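Rules update: tile racks and dead hands

The revised house rules for the Rendcombe mahjong league take effect with the August session. Huiling Mao drafted the changes after reviewing score sheets from the winter tables. Members who play under the Wegener table rules elsewhere should read the section on dead hands closely, as the two sets now differ.

A hand is dead if a player holds the wrong number of tiles after the first discard. The player stays seated, draws no further tiles and pays the winner at the normal rate. Under the old rule the whole deal was void. Of the 153 deals reviewed, two were voided this way, and both took more than 60 minutes to settle.

Exposed sets must be laid flat to the right of the rack, with the claimed tile turned sideways to show which player discarded it. A set that has been exposed may not be changed once the next tile is drawn. Calls for a win take priority over calls for a set of three, and those take priority over a run.
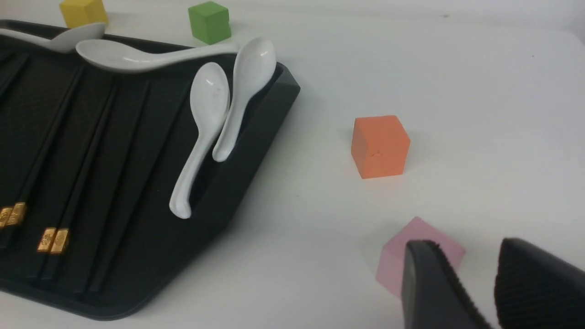

Racks remain optional. Any rack is allowed if it hides the tile faces from the other seats and leaves the wall clear. Trays may be used for scoring sticks only. A black tray with long parallel ridges on its floor is acceptable for this, provided it stays off the discard area. Sticks must be in plain view at all times and are counted by the dealer at the end of each round.

Score sheets go to the Clatura desk before players leave the room. Corrections need the initials of all four players at the table.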